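Womon Arm Project — progress report, June
Dalva Xavier and Deisy Nina

Goal is simple. Get the arm to pick up groceries and put them in a basket. We're testing in the simulator before we build the real one in Deisy's garage, becuase parts cost money.

Fruit first — the pomegranate, jaws coming straight down from above. Cartons after that.
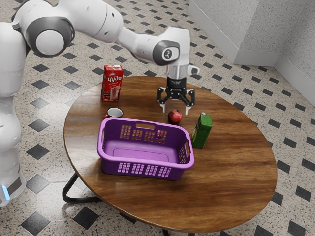

Ran 21 tries at the low speed. 13 good grabs, the rest slipped or missed. Wider jaw opening helped a bit. Colour detection still to do, Dalva has started on it.

Next: slow down the wrist, redo the cartons, order the motor brackets form Garkley.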